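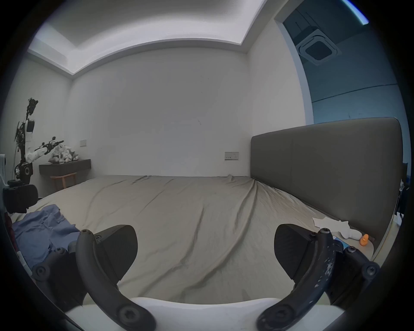 Figure 6. Wrist view from the hand-held gripper in the bed-making task, fingers open over the wrinkled sheet.

4.2 The bed-making task

The student teams in the Polham course chose their own household task, and team Grurnau chose bed-making, against the advice of everyone who had ever tried it. Demonstrations were recorded with the hand-held gripper described in Section 3. The team collected 217 of them over the month of December, which explains the tone of their lab notebook.

The strong curvature of the wrist view (Figure 6) keeps much of the room in sight along with both fingers. This helps with localization and does little for the sheet. A beige sheet has few features beyond its own folds, and every attempt to flatten one fold produces a fresh set. The long ridge running down from the far corner by the headboard is typical of the starting states we asked for. The team labeled such ridges by hand and disagreed with each other on where a fold ends and a crease begins. Emese Vida, who supervised the labeling, settled the matter by merging the two classes.

We removed 12 demonstrations in which the operator gave up and used the other hand. The rest were kept, including several that left the bed in worse shape than before, as the grading rubric rewarded completed episodes and made no mention of tidiness. Section 4.3 returns to the rubric.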